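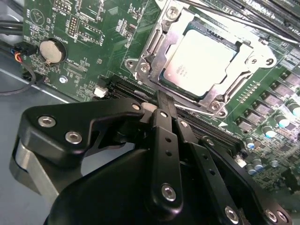
Why does my Jestora scanner lose tracking partway around an object?

The scanner usually loses its place because depth frames are reaching Skaden too slowly, and the most common cause is a USB connection that has fallen back to a slower speed. Plug the scanner straight into a fast port with the cable it came with, then check the frame counter in the capture window before you start your turn.

Ticket status: Resolved
Product: Jestora handheld scanner, Skaden capture software
Opened by: customer, Korthorpe
Closed: Jun 21, 2025

What the customer wrote

Hi there, and thank you in advance for reading all of this. I scan household things and small pieces of furniture for printing at reduced size, and my Jestora has been a joy until the last couple of weeks. Now I get about halfway around whatever I'm scanning and Skaden beeps, the outline goes red, and it tells me to move back to the last good position. Sometimes it picks up again and sometimes I end up with two chair backs, one a hand's width behind the other. I've tried slower, I've tried faster, I've tried more light and less light. I did update Skaden in May but I really couldn't tell you if it started that same day. The laptop is the same one as always. The chair I keep testing on is plain painted pine, nothing shiny.

First reply from support

Thanks so much for the detail, and for sticking with the same chair, which makes our job a good deal easier! Two offset copies of the same part nearly always mean the software lost the thread and then guessed wrong about where it was when it came back. Before we blame the update, could you open the capture window, click the little gauge at the bottom right, and tell us what the depth frame counter says while you hold the scanner still? Also, please let us know exactly what sits between the scanner and the laptop: cable, hub, dock, extension, anything at all.

Customer reply

The counter bounces between 6 and 9. I have no idea if that is good. The scanner goes into a hub, and the hub goes into the laptop. I bought a longer cable so I could walk around the chair without dragging the laptop off the table. The long one is 154 inches. The one in the box was 70 inches and I still have it, in the drawer with the calibration card.

Support reply

There's our first suspect. You should be seeing 20 on that counter, give or take nothing, when the scanner is at rest. Anything under half of that and tracking will struggle on a big smooth shape like a chair back, where there's not much for the software to hold on to from one frame to the next.

Would you try this, in order, and jot down the counter each time?

1. Quit Skaden completely. Closing the window leaves it running in the tray.
2. Take the hub out and plug the scanner directly into the laptop with the original cable.
3. Try each port on the laptop. They may look alike and not be alike.
4. Start Skaden and read the counter.
5. Put the hub back with the original cable, and read it again. 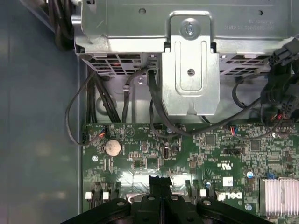
4 min read

Customer reply

Okay, I did the whole list with a cup of tea. Direct, original cable, left side port: 20, steady as anything. Direct, original cable, right side port: 9. Hub on the left side port with the original cable: 20. Long cable anywhere: never better than 9. So it's the long cable and also my right side port, I suppose? The hub is innocent, and I had already told my whole household it was the hub.

I scanned the chair again and got all the way around in one go. There's still a bit of a seam up the back left leg, though. Not a double, just a ridge you can feel on the print. I slice on a Kwan and I had a look there too, and the ridge is in the file before it ever gets to the printer.

Support reply

That is lovely news about the full turn. The long cable is most likely only wired for the slower speed, and plenty of them are, even when the plug fits perfectly well. If you need the reach, look for one labeled as an active cable for high-speed data.

The ridge is a separate matter and much smaller. It's where the end of your loop meets the beginning, and whatever tiny drift has built up shows itself there. Two things to do:

Keep going past your starting point, by up to 115 degrees if you have the patience, so the software has plenty of overlap to match.

In Skaden, turn on Close Loop under Processing, and run it before Fuse. If you fuse first, the option goes gray and you'll need to reopen the raw capture.

You can use the capture you already have for the second part. No need to scan again just to test it.

Customer reply

Ran Close Loop on the old capture and the ridge is faint now, I'd have to hunt for it. Did a fresh scan with the extra overlap as well and can't find it at all. Printing the little chair tonight. Thank you for being so patient with me, please close this.

Internal note

Update in May not related. Right side port on this laptop model runs at the slower speed, add to the ports page. Customer was not shown a low frame rate warning at any point, passed to the Skaden team as a request.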